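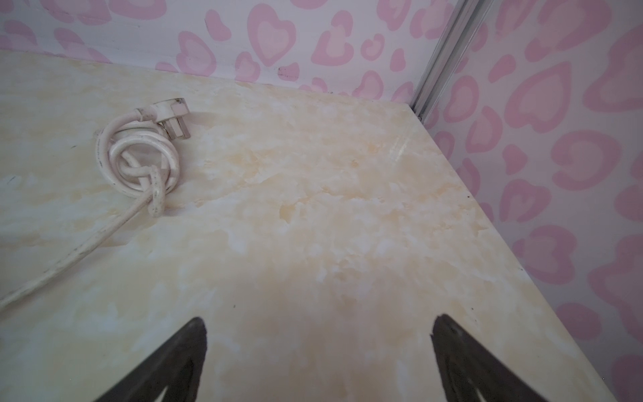 Fig. 1. Plan de table à effet marbré, crème et jaune pâle, devant un papier peint à cœurs roses.

Ferrer ou parer ? Suivi de huit chevaux au centre équestre de Trusidach
Rapport de projet, deuxième année
Taha Ghoneim et Renata Walczak
Encadrant : Mirsad Berisha

1. Pourquoi ce sujet

Nous montons tous les deux depuis l'enfance et pourtant, avant ce projet, nous n'avions jamais vraiment regardé un pied de cheval ! On cure, on graisse, on repose, et on appelle le maréchal quand un fer claque. Le centre de Trusidach nous a ouvert ses écuries avec une question très concrète : parmi les chevaux de club, lesquels pourraient passer l'été pieds nus, et à quel rythme faut-il alors les parer ?

2. Les chevaux et la méthode

Le groupe comptait 8 chevaux, quatre ferrés des antérieurs et quatre pieds nus, tous au même foin et sur les mêmes paddocks (sol sableux, avec un passage empierré devant l'abreuvoir, détesté par la moitié d'entre eux). Nous avons relevé la longueur de la pince, la hauteur des talons et l'état de la fourchette. Un trait à la lime sous la couronne nous servait de repère pour la pousse de la corne. En tout, 292 mesures exploitables sur 316 ; les 24 autres ont été écartées, le plus souvent parce que le cheval avait bougé ou que le repère n'était plus lisible.

Panagiotis Pavlović, maréchal-ferrant, nous a appris à tenir un postérieur sans nous casser le dos et à lire la ligne blanche. Ses matinées de parage ont été de loin le meilleur moment du projet, même sous la pluie.

3. Ce que nous avons observé

La pousse varie beaucoup plus d'un cheval à l'autre qu'entre les deux groupes. Mladenović, grand hongre bai ferré depuis des années, pousse vite en pince et presque pas en talons. Reltent, la ponette pie, s'use si régulièrement qu'elle n'a eu besoin que d'un coup de râpe. Chez les pieds nus, les éclats apparaissent surtout en quartiers, et toujours chez les chevaux qui passent le plus souvent sur l'empierrement.

Côté fourchettes, belle surprise : celles de Prarton, molles et malodorantes au départ, se sont nettement raffermies avec un curage quotidien et un box mieux paillé. Impossible toutefois de séparer l'effet du curage de celui de la litière.

4. Limites et suite

Le groupe est petit et nos premières mesures sont moins régulières que les dernières. Tarmo Toom, qui reprend le suivi en juillet, utilisera un gabarit rigide pour l'angle de la pince. Nous lui avons remis les fiches et le pied à coulisse le 20 juin, et nous reviendrons tenir les chevaux !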